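Notes for week 7: why the spoon is the hard part

Okay, so last week we finished the math on grasp scoring and a bunch of you asked when we'd get to something that isn't a cube. Today! We're looking at the tabletop utensil task from the Dronach setup, because it's small enough to follow in one lecture and it fails in really useful ways.

The job sounds silly when you say it out loud. There's a tray with a bowl on it, there's a spoon, and the robot has to deal with the spoon without wrecking anything else. The rest of the stuff on the cloth is distractors (I love the distractors, I'll come back to them).

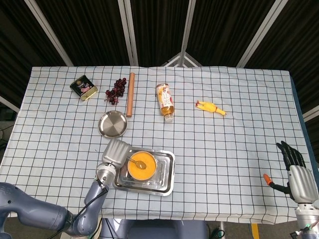
*Fig. 1. Head view. Spoon in the bowl, left hand near the handle.*

Look at how close that left hand is to both the handle and the tray edge. If your policy only learned "go to the spoon," it has very little room to be wrong. A spoon in a bowl is also mostly hidden, so the vision side has a handle to work with and not a lot else.

The method we're reading about, Haltov, splits the problem in two:

1. A slow part picks *where on the object* to grab, and it updates every 12 control steps.
2. A fast part handles the actual hand motion and runs at every step.

The first time I read it I thought the slow part would be the bottleneck, and I was wrong. The trouble is mostly in the handoff. The slow part picks a new grab point while the fingers are already closing, and the fast part tries to chase it. You get a little twitch, and with something as skinny as a spoon handle a little twitch is plenty.

The fix is almost embarrassingly simple: freeze the grab point once the fingers start to close. That's it, that's the trick! We trained both versions on the same 300 demonstrations. Without the freeze, we got 43 percent success on the spoon. I'm leaving the number with the freeze blank on purpose, as you'll be measuring it in lab.

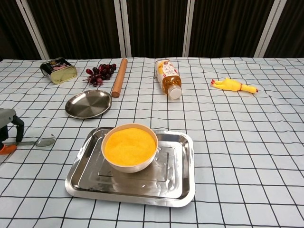

*Fig. 2. Chest view. Spoon at the gripper, to the left of the tray.*

Two things I want you to notice when you compare the figures. First, the chest camera gives you a much bigger, clearer look at the tray and bowl, but the gripper is partly outside the picture, so you really don't want to rely on that view alone. Second, all that shiny metal! The tray picks up a reflection of the bowl, and a depth estimate can go pretty strange there. Keep it in mind before you blame your policy.

Back to the distractors. The rubber chicken, the grapes, the bottle and so on are there to see whether the slow part gets pulled toward the wrong thing. Bright yellow is a great way to find out (the chicken has ruined more than one of my afternoons). The Annamalai baseline has no object prompt at all, so expect it to wander.

**For lab:** run the spoon task with and without the freeze, and save the grab point at every update. Plot it over time, and mark where the fingers begin to close. If your two plots look the same, check that the freeze flag is really being read from the Britetti config file. It's off by default and I forget every single year.

Reading for next time is the handoff section only. You can skip the appendix unless you like long tables.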